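Small trays, tidy tables

We've been on a bit of a sorting kick up on the mezzanine at Kaltora this spring, and the humble little tray has won us all over (well, most of us!). Set a few out on a wooden table and suddenly paper clips, keys and stray buttons have somewhere to go, and you can still find room for your coffee. 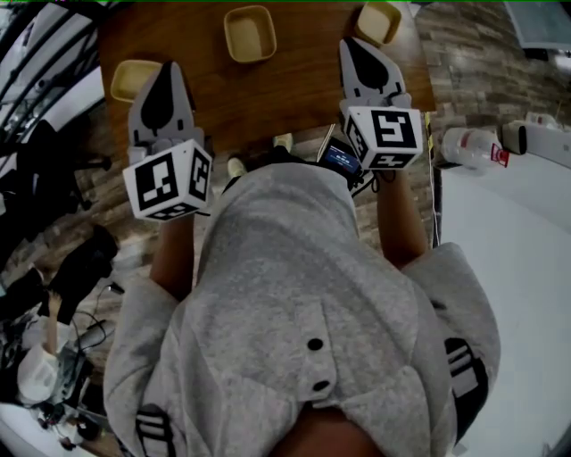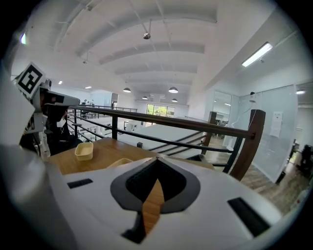
Coming up in April

Our swap shelf opens by the stairs, and we'd love your spare trays, tins and shallow boxes, whatever shape they're in. Bring up to 3 per household, please, wiped clean and with the lids taped on if they have any. There are 50 spots on the shelf, so do come early and stay for a chat.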